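Mafalda Paiva has rented out the back half of her house in Bradenville for 6 years. Before that she worked in the front office of Eltthorpe, a property management firm, where part of her job was to read complaints from tenants and decide which ones went to the owner.

"Most of them were about the same few things," she says. "Heat, noise, the sink, the other person in the kitchen. The other person in the kitchen was the big one."

She now has two long-term lodgers, Olga Tavares and Joaquim Bragança, and a third room that she lets by the month. All of them share one kitchen with her. We talked at her table over coffee on January 28, 2022, mostly about what makes a shared house work and what makes people leave.

Paiva's first lodger stayed 172 days. She knows the number because she wrote the move-in and move-out dates on the inside of a cupboard door, a habit she has kept up. "He was a nice man and I drove him out," she says. "I had a rule for everything. I had rules taped up by the light switches. After he left I read them all again and I wouldn't have stayed either."

She took most of them down. The ones that are left fit on an index card. Rent is due on the first. Guests who stay more than two nights get mentioned beforehand. Food with a name on it belongs to that person, and food without a name can be eaten by anyone. The kitchen is quiet after ten.

The food rule caused the most trouble. For a while she tried giving each person a shelf, but the shelves were different sizes and people ate differently. Tavares cooks large pots of soup and freezes them. Bragança, who works nights at the Sartori bakery, eats his main meal at seven in the morning and wants very little room for it. "The shelves were fair on paper," Paiva says. "Then one shelf was always falling over and the next one had a jar of mustard on it."

Counter space is harder to divide than shelf space, she thinks, and she has stopped trying. Anyone who moves in may bring small appliances. If two people bring the same thing, the two of them decide which one stays out. 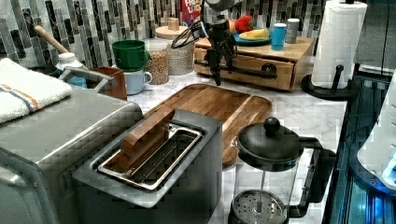 Toaster and toaster oven on the marble-look kitchen counter.

Money comes up less often than I expected. Paiva charges a flat $759 a month for each room with everything included. In her first year she split the utility bills and went over them with each lodger, and she says those talks were the worst part of every month. "You end up asking a grown woman how long she was in the shower. I didn't want to be a person who asks that."

With a flat rent she loses a little in a cold winter and gets it back in June. She looked at the numbers once with her friend Vitória Neves, who rents out rooms in her own place, and Neves told her she was charging too little. Paiva agreed and left the rent where it was. "They stay," she says. "An empty room costs me more than a long shower does."

Finding the right people took longer to learn. She used to list the room on Skilter, a local rental site, and take the first person who could pay. Now she asks everyone to come twice, once in the daytime and once around supper. The second visit is the one she pays attention to. She doesn't cook anything special for it. She wants to see if they sit down or stay standing near the door, and she wants them to see the house when people are tired and want the stove.
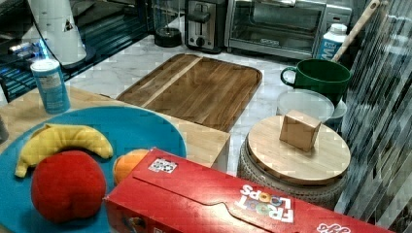 "I also tell them what's wrong with the place," she says. "The stairs are loud. The hot water takes a minute. I like the radio on in the morning. If they're going to mind, I want them to mind before they've carried their boxes up."

I asked what she does when two lodgers don't get along. She thought about it for a while. Her answer was that she waits a week. If it is still going on after that, she talks to each of them alone, and she never does it in the kitchen. She has only once asked somebody to leave, and she gave that person two months and helped look for another room.

Tavares came in partway through our talk and I asked her the same question. "We just don't save it up," she said. "If Joaquim leaves his boots in the hall I say so that day. He says something about my radio. It's the same radio, by the way, Mafalda's and mine, we fight over the station."

The monthly room is empty for now. A student named Madalena Simões has been to see it once and is coming back for supper. Paiva has not decided anything yet. She would like someone who is home in the evenings, and she wants to fix the window latch before anybody moves in.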